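Ticket: Ward totals in the Fetdale council archive do not match the official count
Product: Trirkon Results, import module
Opened by: Kiyoshi Oda
Status: Solved, one question open

Description of the problem

I maintain the archive of local election results for Fetdale. It has 11 wards, and for each ward we keep the votes by polling place, candidate and type of ballot (in person, by mail, provisional). After I imported the file of the last council election, the page of Manzano ward shows a winner who did not win. The official canvass gives the seat to the candidate of the residents' list. Our page gives it to the incumbent, with 557 votes, and says that the seat is "held".

The import finished with a green message and no warning. I noticed the mistake only when a reader wrote to me and asked if there had been a recount. There was no recount.

What I expected: the totals on the page are the same as in the certified file.
What I get: Manzano is wrong, Kalum ward is empty, the other wards look correct.

What I tried

1. Cleared the cache and loaded the page again in another browser. No change.

2. Downloaded the certified file from the county a second time and compared it with my copy. They are identical, so the file was not damaged on my side.

3. Checked the candidate names. In the past we had a problem when one person was written with a middle initial in one precinct and without it in another, and the program made two candidates. This time the names are consistent.

4. Deleted the election and imported it again. Same result, also the same 557 votes. I found this useful to know — the error is stable and I can repeat it when I want.

5. Imported Kalum alone, from a file where I kept only the header and the rows of this ward. It worked, and the totals agree with the canvass. So the rows themselves have no problem.

Reply from support, 10:40 a.m.

Thank you for the detailed steps. Could you please open the import log (Settings, Imports, Show details) and tell us the number of rows read and the number of rows in your file? Please also tell us if the file is sorted by ward.

Answer from Kiyoshi Oda, 11:25 a.m.

The log says 1000 rows read. My file has 347 rows more than this. It is sorted by ward, but in the county's own order, where Manzano and Kalum are the last two. I think this explains why only these two are affected: the import stopped in the middle of Manzano, after the in-person votes and before the mail ballots. In this ward the mail ballots went strongly to the residents' list, so without them the incumbent is in front.

I would like to ask why the message is green if a part of the file was not read.
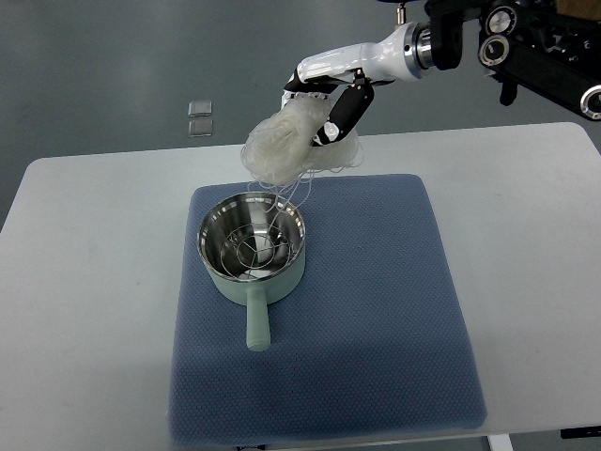
Solution

The limit comes from the "preview" setting. When it is on, the program reads only the first part of the file, so that you can check the columns quickly. The setting should go off when you press Import, but it stays on if you go back one page to correct a column name. I did go back, to change "Prov." to "Provisional".

To repair the election:

1. Open the election and choose Remove results. Do not choose Remove election, or you lose the notes and the links to older years.
2. Go to Imports and turn off Preview by hand.
3. Select the file and map the columns. If you must go back, look at the Preview setting again before you continue.
4. Press Import and compare the number of rows in the log with your file.
5. Press Recalculate winners. Without this step the totals are right, but the word "held" stays on the ward page.

I did this in the afternoon and all wards now agree with the certified canvass. I have put a correction note on the Manzano page and answered the reader.

Still open

The import should show a warning when it reads fewer rows than the file has. Support has passed this to the developers, and I have no date yet. I also asked if the older elections can be checked for the same error in one operation — for now I am opening the logs one by one, starting with the May primary.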